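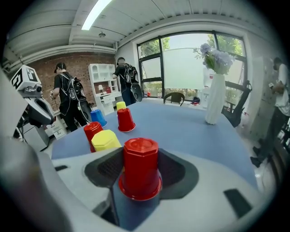

May 6, 2026, cups on the blue table

Upside-down cups again, same table as before. The chore we keep telling people about is clearing a table, and picking up a cup is the smallest piece of it I can think of. Rocío wants to call it solved. I don't. A person hand-holding the gripper can get any cup. The policy trained on that still goes wrong when two cups are close together, and in a kitchen they usually are.

Notes on grasp: coming in level from the side works better for me than from on top. The closed end is slick and the fingers slide off it. Need to write down finger height next time, I keep forgetting.

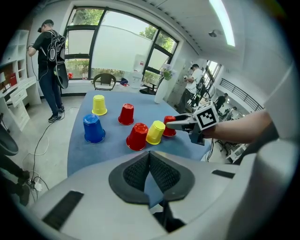
Sándor Tóth read this over lunch and wrote in the margin that his mother clears a table while talking on the phone, and that until the Prilar arm can do it with someone standing in the way he would not use the word chore at all. Fair. I'd still take a slow machine that finishes. Target for September is 300 table clears without a hand on the stop button. Our best run on the arm so far is 12.

Shop side looks better. Bucur only needs parts moved from bin to tray, same parts all day, and that could be left alone for almost an hour now.

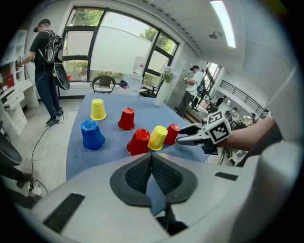 Spacing is the thing to vary next. Delia suggests pushing cups together until they touch and leaving the colors mixed, so the policy can't lean on color. Also try a cup on its side. Ask Montserrat whether the Nukurach finger pads came in.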